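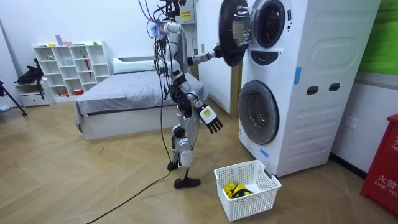 The door matters more than the cloth, Emese Jakab wrote in reply to the first Sketevel report, and most later work on the method has gone along with her.

Sketevel is a training method for humanoid robots doing household chores, mainly laundry. Developed at Nudasa by Sihan Tang and Yaa Agbenyega. First report dated 11/27/21.

Overview
The method splits a chore into short stages, and each stage gets its own small policy. Reaching, gripping the door, stepping, picking up clothes, letting go. A second model picks the next stage from the camera view. Older systems mostly ran one policy from start to finish and when a grip slipped they had no good way back.

Door holding
Best known part of the method. One hand stays on the rim of the open door while the legs shift, so the door works as a light brace and also tells the robot where the drum is. Contact force is read from the arm joints, no sensor in the fingers needed. Agbenyega calls this anchoring. Too much pull strains the hinge, so force is capped in software.
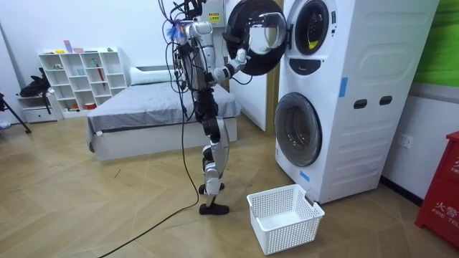

Humanoid robot holding the upper door of a stacked washer-dryer, laundry basket on the floor.

Training
Uses 385 demonstrations recorded by a human operator, then practice in simulation. Door angle, basket position and floor friction are varied in simulation. Stage lengths are capped at 15 seconds.

Results
The first report gave 100 trials on a stacked machine. Anchored runs had fewer falls than free standing ones, but were slower. Picking clothes from the bottom of a basket remained the weakest stage, the hand often closed on the basket wall insted. Results on front loaders with a left hinge were not reported.

Criticism
Áine Mac Mathúna argued that the comparison was unfair becuase the free standing runs used an older balance controller. A rerun at Clalum with matching controllers found a smaller gap, still in favor of anchoring.

See also
Pons (balance controller)
Mobile manipulation
Imitation learning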